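The woman who runs the secondhand book sale in Kestanbridge told me to come hungry, because she does her best talking over soup. So that's how we did it, two bowls on her kitchen table and my notebook slowly getting splashed.

She moved here from the coast and started with whatever fit in her car. Last June the sale took in 1,672 books and sold all but 290 of them. "I still think about the 290," she said. "There were some good ones in there!"

I asked what people give away most. Cookbooks, she said right away, and then diet books, often in the same bag (she laughed for a good while at that). Thrillers go fast. Poetry sits for years and then one person walks in and takes the whole shelf.
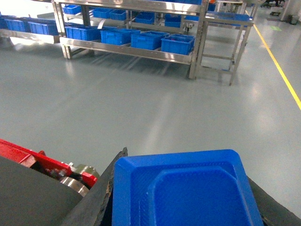
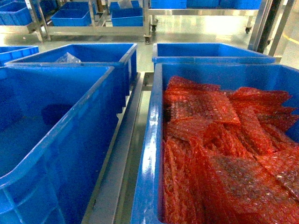
Blue plastic in both pictures, a tray in the first and bins in the second.

What she won't do is price by what's online. Paperbacks are $2, hardcovers are $5, and she doesn't care if it's a first edition. "If you spot a treasure, good for you – you looked." A dealer once got quite huffy with her over this, and she sold him an atlas anyway.

Her own reading is another matter. She's been stuck halfway through a long novel called Zilleck since the winter, and she keeps it by the bread box so she'll feel guilty at breakfast. The one she pushes on everybody is Susomura, a slim book about a mountain village where the bus stops coming. "I've given away five copies," she told me, "and not one has come back, so either they loved it or they're hiding from me."

I left with a copy, of course. I also left with a jar of soup and a cookbook missing its cover, which she swore has the best dumplings on page one. I tried them last night. They fell apart in the pot, but the broth was great.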